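Moving the planner off the fixed timestep

I have spent most of May on a change to Arnov that I expected to take an afternoon. Arnov is the small planning layer I keep on top of Niso, and until this spring it ran everything on a fixed timestep. Perception came in, the planner looked at it, the controller got a new target, and round it went. If any part was slow, the whole loop was slow.

That was fine when the obstacles were all known in advance. I typed the boxes into a config file and the planner believed me. It stopped being fine once I switched to fitting boxes from the depth data, as the fitting takes as long as it takes. A clean view is quick. A view with a lot of clutter behind the obstacle can be several times slower, and the arm would hesitate in the middle of a move while it waited for an answer.

The first thing I did was split the loop into 3 processes: one for perception, one for planning and one for control. They share a small store of obstacles, and each obstacle carries the time it was last seen. The controller never waits for anyone. It follows the last good path and checks the age of the obstacles that path was planned against. If they are too old it slows down, and if they are far too old it stops.

Getting the ages right was the tedious part. I had two clocks in the system and they did not agree. The depth data was stamped when it arrived, and the joint states were stamped when they were measured, so a fast move would shift every fitted box slightly in the direction of travel. I had put this down to poor calibration and had redone the calibration 4 times before I plotted the error against joint speed and saw a straight line.

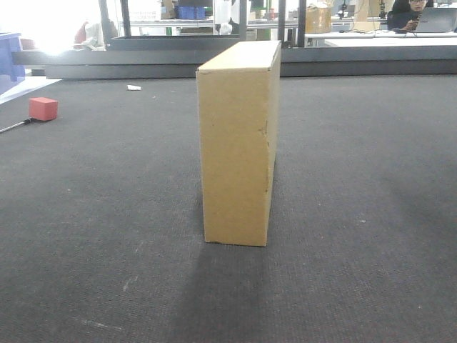 Once the stamps were fixed, tall obstacles were the next problem. The planner likes to go over things. Its cost function charges for distance and for joint movement, and for a low object the shortest route is nearly always up and across. With a tall one it would still try that first, spend most of its budget finding out that the elbow could not get there, and then take the first route round the side that did not collide. Those routes were legal but ugly, with the wrist passing very close to the corner.

I tried two fixes. One was to raise the clearance margin everywhere, which made the ugly routes better and made some perfectly good ones impossible. The other was to seed the planner with a handful of rough paths to the left and right of the obstacle before it starts sampling. That worked much better. It also makes the results more repeatable, which I care about more than I care about the shortest path.

I replayed 977 logged planning requests through the old and new versions. The old one failed on far more of them than I would have guessed. The new one fails on almost 2 per cent, and most of those are targets tucked so close behind an obstacle that I would not want it to try anyway. A few are real bugs. At least one comes from the box fitter joining an obstacle to something further back, so that the planner sees a single long wall where there ought to be a gap.

The replay tool is part of Prokside now. It reads the logs, feeds them to whichever planner you point it at, and writes out a table. There is no viewer yet. I have been using the one in Escobedo, which draws the paths well enough but forgets the obstacle ages, so you cannot tell a fresh box from a stale one.

Next on the list is the joined-up box problem. I think the fitter should split on depth before it looks at outline, and at present it does those the other way round. I also need to write down what "too old" means, as the limits are still numbers in the controller that I picked by feel.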